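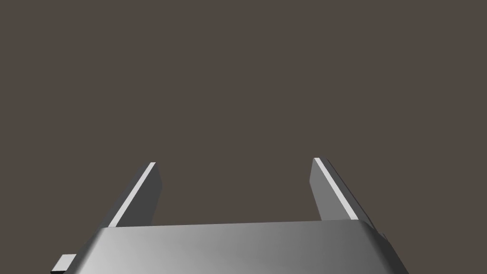 Bansal Robot Learning Group, Simulation Team

Stukari — data card

Stukari is a set of simulated episodes for training a two-arm policy. All frames are rendered; no real camera was used. The release of August has 2000 episodes in 40 room layouts.

Views
Each episode is stored with a wrist view and a head view. In the wrist view you find the open fingers and, in many frames, only plain background behind them. We keep such frames, so please filter them yourself if your model does not need them. 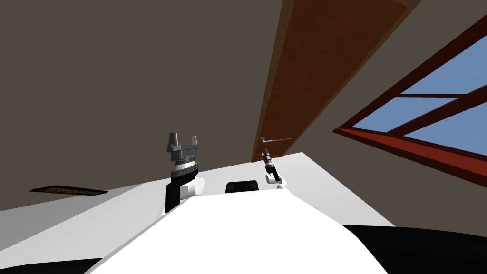 Head view, looking up: both grippers, ceiling beam and window.

Recording
The operator moves both arms at the same time. An episode is closed after 80 seconds, also if the task is not finished — the field "done" is then false.

Known problems
In six layouts the head view points too high. The corrected files will come with the next version.

Contact: Ximena Becerra. Please write the episode number in your message.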